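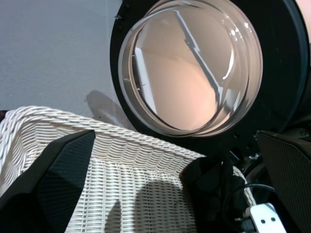

So the east bleachers at Varnard Field are gone. I drove by Tuesday after work and there's a chain link fence up and a big flat patch of dirt where I spent most of my Friday nights from fourth grade on. I knew it was coming (they voted on it back in March) but I still pulled over and sat there for a while with the blinker going.

If you didn't grow up in Kekness, the east side was the bad side. You had the sun in your eyes until halftime, the boards gave you splinters right through your jeans, and the visiting band set up right underneath. The west side had backs on the seats! We sat east anyway, because my dad had always sat east and his dad had too.

The new stand is going to hold 1,000, up from 600, and it'll have a ramp at both ends. The old one had stairs and that was it. My grandmother quit going to games the year her hip got bad, so I'm all for the ramps and I won't hear a word against them.

What people around here are really fighting over is the name. The school put out a form over the summer where you could write in a suggestion, and it's down to two. One is Mervin Landry, who coached here for longer than I've been alive and lined the field himself every Thursday. The other is Karine Kowalchuk, who ran track and still has the school record in the 800. My sister says Karine and won't discuss it. My neighbor has a Landry sign in his yard next to his mailbox, like it's an election.

I had Coach Landry for gym and not for football (I was a terrible athlete, ask anyone) and he was nice to me, which counted for a lot in seventh grade. He let me keep the clock for the flag football unit so I didn't have to run. But I also remember standing at the rail on the east side when Karine came off the last turn against Lurklow with the whole place yelling, people who'd never watched a track meet in their lives. I was 12. I got mustard all over my good jacket and my mother was so mad.

So I don't know! I filled out the form and then changed my mind in the car. Couldn't they name the stand for one and the track for the other? I asked that at the meeting and got a "we'll take it under advisement," so don't hold your breath.

One good thing, they saved some of the boards. Akpan Lumber hauled them off and they're selling them in short pieces, with the seat numbers still on if you get there early. I got one from row F. It isn't our exact row, we were in H, but the H boards were too far gone to save. Mine still has green paint on one edge and somebody's initials dug into it, and I'm going to sand it just enough that it won't bite and put it up over the back door for coats.

First home game is still on, by the way. Everybody sits west this year, so get there early or bring a chair and set up by the end zone. I'll be the one squinting out of habit.

Posted 10/6/21

Recent posts
Chili for the booster supper, second try
The Lurklow game, in the rain
Why I still keep score on paper
My dad's old season passes

Questions or old Varnard Field photos? Use the contact page.
© 2021 Row H. All rights reserved.
Back to top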